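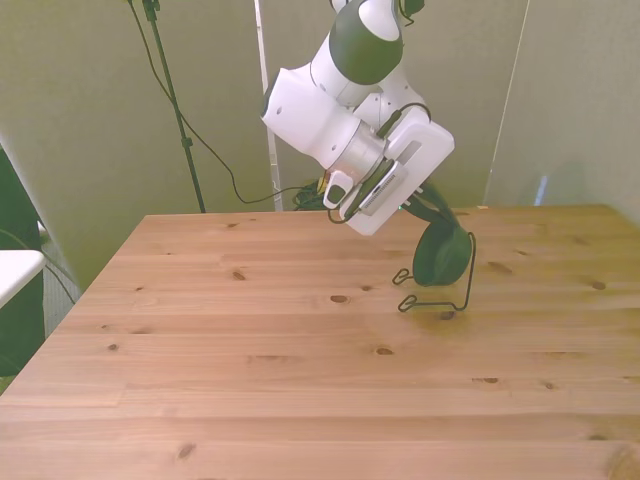 Friederike Wendt tells new members that a grasp isn't finished until the object has been put down again, and the club's marking scheme follows that rule. A pick scores nothing on its own.

About the Plotden Robotics Club

Plotden is a student manipulation club for Years 9 to 12. Members program an arm and gripper to handle household and desk items: headphones on a wire stand, cups, cables, folded cloth. The work is done on a pine table against plain wall panels, which keeps the background constant for the vision group.

Term program

Terms 1 and 2 cover coordinate frames, joint limits, gripper force and safe stopping. Terms 3 and 4 are project terms. Each pair selects one object, writes a task definition, and logs every attempt, including aborted ones. The log for the headphone task stood at 754 attempts at the end of June. The full club log, across all objects, holds 3,913.

Headphones are assigned to second-year members. The ear cup is padded and compresses under load, the stand is light enough to shift, and the approach angle has to clear the wire.

Competition

The club enters the Meden Cup each year in the tabletop handling division. Teams are allowed 78 seconds per object and lose points for any contact with the stand after release.

Staff

Niall Pollock: coordinator, hardware
Raili Halonen: programming, Years 9 and 10
Kerttu Peltonen: vision and calibration

Joining

Applications go through the school office. No prior coding is required. Members under 16 need a signed workshop form before they use the arm.

Page updated 2 August 2023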